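Print this page | E-mail to a friend
12 shares

Demonstrators wanted — handheld gripper study, Vommont Lab

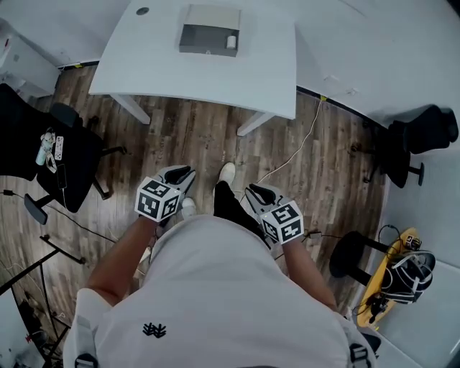
We are looking for people to teach robots household jobs by doing the jobs themselves. No robot on your end. You wear a small backpack, hold one gripper in each hand, and do a short task over and over while the kit records. Our first round of the Sullis study ended in April and the result was good enough that we got the go-ahead for a bigger one, so we need more hands and quickly. The cubes with the black square patterns on top of each gripper are how we work out where your hands are, so the one big rule is dont cover them, and don't let a sleeve ride over them (bare forearms are best). Small things in open boxes are a typical setup. You walk up to the desk, reach in, do the task, step back, reset. Then again.

What we found in round one, short version. We collected 764 usable demonstrations and trained one policy on all of them, then the same policy on only the demos where the person walked up to the desk from a few steps away. The walk-up set was smaller and did better. Theophilus Agbenyega ran the comparison and reran it when none of us believed him. Our best guess is that demos starting with hands already over the box teach the robot very little about approaching from a bad angle. It could also be that people who walked just slowed down more. We can't tell those apart with the data we have, hence this call.

Round two is to settle it. Half the sessions start close, half start far, same people in both. We also want a wider range of heights and arm lengths, as round one was mostly grad students from one hallway and it shows in the data.

What you'd be doing
- two sessions, some 100 minutes each, at least one night's sleep between
- first part of session one is practice, we throw those recordings out
- picking up, placing, opening, closing, handing from left gripper to right
- a five minute break after every block, longer if you want it
- a short form at the end about how tired your hands are. Please be blunt on it

Who can take part
- 18 or over
- can stand and walk for most of a session (there are chairs for breaks)
- able to squeeze a trigger handle with both hands, many times. If you have wrist or thumb trouble right now please sit this one out
- left handers very welcome, we had one last time
- glasses fine
- no robotics background needed. If you have used handheld grippers before, tell us, you go in a separate group

Wear flat closed shoes and short sleeves, or sleeves that stay rolled up. Rings and watches off.

Pay
$50 per session, paid at the end of that session. If you stop early you still get the full amount for that day. Parking is free in the Dankwa lot after 4 pm, before that bring us the ticket and we'll cover it.

What we record
Video from the wearable camera, gripper opening, and motion of both hands. No audio. Your face isn't the point of any of this but it may get caught in a reflection or when you put the gear on, and we blur those before anything leaves the lab. Recordings are kept under a number, not your name. You can ask for yours to be deleted up to the day the data set is released, after that we can't pull it back. The consent form has all this in longer words, ask for it ahead of time if you like to read things slowly.

Also hiring — one session assistant
Part time, 8 hours a week, afternoons mostly. You'd get people into the gear, reset the desk between takes, swap batteries, check that the tags tracked properly and mark bad takes as they happen and not a week later. That last one matters most. Round one lost a whole batch to a smudged tag that no one had flagged. Should be comfortable with a command line and with strangers. Some Python helps. Aba Amissah is leaving the job for the Jetmont group and will train whoever takes over, so sooner is better.

How to sign up
Participants: write to Akosua Frimpong with your height, which hand you write with, and times that suit you. Mornings fill up first. She'll send the consent form and two slots to choose from.
Assistant job: a resume and a few lines about anything you have had to keep tidy records of, to Krisztina Pintér. Cover letter not neccessary.
Questions on the method, or if you want the round one write-up: Everett Yazzie. The write-up is a draft, the plots are ugly, he'll send it anyway.

We stop taking names once the slots are full.

Print this page | E-mail to a friend
3 comments

This site uses cookies to remember your settings. Accept | More information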